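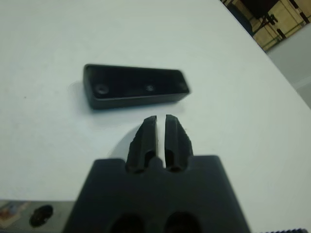 Abb. 1: Schwarze Kunststoffschale auf weißem Tisch

Kapitel 4: Streckenmeldungen in Sosel einrichten

30. März 2026, von Géza Mészáros

Wer die ersten Kapitel durch hat, hat Sosel installiert, ein Konto angelegt und hoffentlich das Passwort aufgeschrieben (ich hatte es nicht und durfte von vorn anfangen). Jetzt kommt der Teil, wegen dem ich das Programm überhaupt benutze: die Meldungen für eine feste Strecke. Ich fahre fast jeden Tag von Kustville nach Bomham und zurück, und zwischen den beiden Orten gibt es genau eine vernünftige Straße. Ist die zu, muss ich außen herum über Kahraman, und das will ich bitte wissen, bevor ich im Auto sitze!

Alles in diesem Kapitel habe ich im Browser am Rechner gemacht. Am Telefon heißen die Menüpunkte gleich, sie stecken nur eine Ebene tiefer hinter dem Zahnrad.

4.1 Die Strecke anlegen

1. Öffne links das Menü »Meine Strecken« und klicke auf »Neu«.
2. Trag Start und Ziel ein. Nimm dafür Ortsnamen oder Kreuzungen, keine Hausnummern. Mit Hausnummer hängt Sosel gern die letzte Nebenstraße mit an, und dann bekommst du jede Kanalarbeit vor der eigenen Haustür gemeldet.
3. Sosel zeichnet einen Vorschlag in die Karte. Schau ihn dir wirklich an und zieh die Linie mit der Maus zurecht, wenn sie nicht deinem Weg entspricht. Bei mir lief sie anfangs fröhlich über einen Feldweg.
4. Gib der Strecke einen Namen, den du auch müde am Morgen verstehst. Meine heißen »Hin« und »Zurück«.
5. Klicke auf »Speichern« und warte, bis oben der grüne Balken kommt.

Hinweis: Hin- und Rückweg sind für Sosel zwei verschiedene Strecken. Das leuchtet ein, wenn man mal drüber nachdenkt, eine Sperrung gilt ja oft nur in eine Richtung. Ich habe es trotzdem erst gemerkt, als ich abends ahnungslos am Absperrgitter stand. Also bitte beide anlegen. Über »Duplizieren und umdrehen« geht das schnell, die von Hand gezogenen Punkte nimmt er mit.

4.2 Den Korridor einstellen

Der Korridor ist der Streifen links und rechts der Linie, in dem Sosel nach Meldungen sucht. Ab Werk steht er auf 275 Metern. Auf dem Land ist das prima. In der Stadt bekommst du damit auch die Parallelstraßen dazu, und das werden schnell sehr viele Meldungen.

1. Strecke anklicken, dann »Bearbeiten« und den Reiter »Korridor« wählen.
2. Den Regler für Stadtabschnitte auf 50 Meter ziehen. Man kann den Wert auch eintippen, das Feld sieht nur aus, als wäre es gesperrt.
3. Für den Überlandteil den Wert ab Werk stehen lassen.
4. Wieder speichern. Der Reiter fragt beim Verlassen nicht nach, er verwirft einfach alles. Ja, das hat mich auch geärgert.

Achtung: Stell den Korridor nicht auf null, auch wenn der Regler das zulässt. Viele Meldestellen setzen ihren Punkt ein Stück neben die Fahrbahn, auf den Parkplatz oder mitten auf den Acker, und solche Meldungen fallen dann einfach durch. Du siehst eine freie Strecke, und die Straße ist zu.

4.3 Welche Meldungen sollen kommen?

Unter »Filter« steht eine ziemlich lange Liste. Ich habe anfangs alles angehakt, aus lauter Begeisterung, und nach zwei Tagen hätte ich das Telefon am liebsten in den Bach geworfen. Inzwischen sieht es bei mir so aus:

- Vollsperrung: an, mit Ton
- Sperrung einer Fahrtrichtung: an, mit Ton
- Einspurige Verkehrsführung und Baustellenampel: an, ohne Ton
- Glätte, Überflutung, umgestürzte Bäume: an, ohne Ton (im Winter mit)
- Gewichts- und Höhenbeschränkung: aus, außer ich leihe mir den Transporter
- Stau: aus

Beim Stau werden manche jetzt protestieren. Auf meiner Strecke besteht der Stau aus einem Traktor, da brauche ich keinen Alarm. Wer in der Stadt unterwegs ist, lässt ihn natürlich an.

Hinweis: »Aufgehoben« ist ein eigener Haken und sitzt ganz unten, leicht zu übersehen. Ohne ihn erfährst du zwar, dass gesperrt ist, aber nie, dass wieder offen ist. Unbedingt setzen!

4.4 Zeiten festlegen

1. Geh in der Strecke auf »Zeitfenster«.
2. Wähle die Tage aus, an denen du fährst.
3. Trag bei »Vorlauf« ein, wie viele Minuten vor der Abfahrt Sosel prüfen soll. Bei mir sind es 30. Das reicht, um den Kaffee auszutrinken und notfalls früher loszufahren, der Weg über Kahraman zieht sich nämlich.
4. Setz den Haken bei »Erneut prüfen«, dann schaut das Programm kurz vor der Abfahrt noch einmal nach.
5. Stell die Ruhezeit ein. Innerhalb der Ruhezeit werden Meldungen gesammelt und danach in einem Rutsch zugestellt.

Achtung: Die Ruhezeit gewinnt immer gegen den Vorlauf. Wenn du also früh losmusst und die Ruhezeit bis in den Vorlauf hineinreicht, kommt erst mal gar nichts. Eine Warnung dazu gibt es im Programm leider nicht.

Für den Urlaub gibt es den Schalter »Pause bis«. Letztes Jahr im Juli habe ich ihn vergessen und am Strand jeden Morgen erfahren, dass hinter Kustville der Asphalt erneuert wird. Die Pause gilt für alle Strecken gleichzeitig, einzeln geht es nur über das Zeitfenster.

4.5 Die Umleitung hinterlegen

Sosel schlägt bei einer Vollsperrung selbst eine Umleitung vor. Die ist meistens brauchbar, kennt aber die schmale Brücke vor Kahraman nicht, über die ich mit Anhänger ungern fahre. Deshalb habe ich eine eigene hinterlegt:

1. Lege die Ausweichroute wie in 4.1 als ganz normale Strecke an.
2. Öffne wieder die Hauptstrecke und klicke auf »Ausweichroute zuordnen«.
3. Wähle die neue Strecke aus der Liste. Steht sie nicht drin, stimmen Start und Ziel nicht exakt überein. Einmal »Bomham« und einmal »Bomham Mitte« zählt als verschieden.
4. Setz den Haken bei »Mitprüfen«. Sonst schickt dich Sosel ungerührt auf eine Umleitung, die selbst gesperrt ist.

Du kannst pro Hauptstrecke höchstens sieben Ausweichrouten zuordnen. Ich habe noch nie mehr als zwei gebraucht, aber gut zu wissen. Die Reihenfolge in der Liste ist auch die Reihenfolge, in der sie vorgeschlagen werden, verschieben lässt sie sich mit den kleinen Pfeilen am Rand.

Hinweis: Eine amtlich ausgeschilderte Umleitung geht vor, egal was auf dem Bildschirm steht. Die Schilder werden von Leuten aufgestellt, die die Strecke vorher abgefahren sind, und bei einem frischen Erdrutsch sind sie oft schneller da als jeder Eintrag in der Datenbank.

4.6 Testen

1. Klicke in der Streckenübersicht auf die drei Punkte und dann auf »Probemeldung«.
2. Warte, bis das Telefon sich rührt. Das dauert manchmal ein Weilchen, bitte nicht gleich mehrfach klicken.
3. Tippe die Meldung an. Es muss die Karte mit deiner Strecke aufgehen, der Probeabschnitt ist violett eingefärbt.
4. Mach dasselbe für den Rückweg und für jede Ausweichroute.

Kommt nichts an, liegt es fast immer am Telefon: Benachrichtigungen für Sosel erlauben, Energiesparmodus für die App ausschalten, noch mal probieren. Und wenn der Ton fehlt, im Filter nachsehen, ob die Probemeldung dort überhaupt mit Ton angehakt ist. Sie hat eine eigene Zeile.

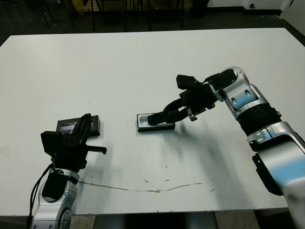
Bei mir kommt jede Sperrung doppelt an, stand neulich in einem Kommentar zu diesem Kapitel, und zwar einmal mit und einmal ohne Ton, was mache ich falsch?

Wahrscheinlich gar nichts! Doppelte Meldungen entstehen, wenn zwei Strecken auf demselben Abschnitt liegen und beide ein Zeitfenster haben, typischerweise Hauptstrecke und Ausweichroute. So wird man sie los:

1. Öffne die Ausweichroute und lösche dort das Zeitfenster komplett. Sie braucht keins, geprüft wird sie über die Hauptstrecke.
2. Schau unter »Geräte« nach, ob dein altes Telefon noch eingetragen ist, und wirf es raus.
3. Schalte in den allgemeinen Einstellungen »Gleiche Meldungen zusammenfassen« ein.
4. Schick eine neue Probemeldung.

Sollte es danach immer noch doppelt klingeln, hilft Abmelden und neu Anmelden. Die Strecken bleiben dabei erhalten, die Töne leider nicht, die muss man noch mal zuweisen.

Achtung: Während der Fahrt bleibt das Telefon in der Halterung, und getippt wird nicht. Wer sich Meldungen unterwegs anhören will, schaltet unter »Ausgabe« das Vorlesen ein. Die Stimme spricht Kahraman jedes Mal anders aus, aber man versteht, was gemeint ist.

Wie man die fertigen Strecken mit anderen teilt, zum Beispiel für eine Fahrgemeinschaft, steht in Kapitel 5.

Kontakt | © 2026 Géza Mészáros | Nach oben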